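Home | Rooms | Breakfast | Getting Here | FAQ | Contact

Filed under: Guest Info, B&B Stays

Your questions about staying at Mostgate House

What time is breakfast?
Any time between seven and ten, and you pick! Fill in the card on your pillow and hang it on the door before you turn in. We do a hot dish every morning (the ricotta pancakes with rhubarb are my favourite), plus granola, yoghurt and whatever fruit is looking good that week.

Can we eat in our room?
Of course. Tick the tray box on the card. The garden is lovely too, especially under the old plum tree.

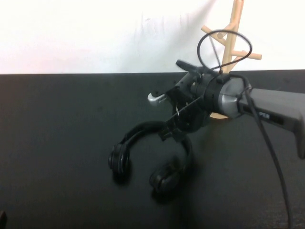
Do you cater for allergies?
Happily, as long as we hear from you a day or two ahead. Razia Baloch runs our kitchen and bakes a gluten-free loaf so good that we all end up eating it. Vegan breakfasts are no trouble.

When can we check in?
From 2 in the afternoon. If you're early, leave your bags in the hall and wander down to the Zusley Tea Rooms for a scone. Check-out is at eleven.

Which room is the quietest?
The Sutherland Room, at the back. It looks over the paddock and you'll hear magpies and not much else. The front rooms get more morning sun, so it depends what sort of sleeper you are. 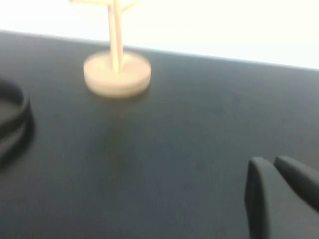
How old is the house?
The front part went up as a wool merchant's home and the kitchen wing came later. There are 367 books on the landing shelves, nearly all left behind by guests, and you're welcome to take one home and leave another in its place.

Is there parking?
Yes, behind the house, free, through the green gate. Please close it after you or the neighbour's goats will come and visit!

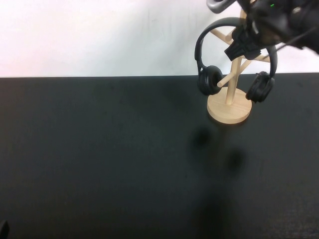
Answers by Sheena Farquharson, your host
Updated August 1, 2025

Are children welcome?
They are, and we have a cot and a high chair. Let us know which you'd like when you book.

Can I bring my dog?
Dogs can stay in the garden room only. Ours is an elderly kelpie who likes company and will probably try to share your toast.

What is there to do nearby?
Heaps! The Meltard walking track starts at the end of our lane, and the Saturday-style produce stalls in the village hall are on all through November, with the best cherries you'll ever taste.

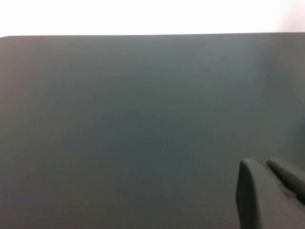
Do you serve dinner?
We don't, but we can book you a table at the pub or put together a cheese platter with crackers and quince paste. Ask before noon.

How do I change a booking?
Ring or email and we'll sort it out. If I'm out feeding the chooks, Hamish Crichton will pick up.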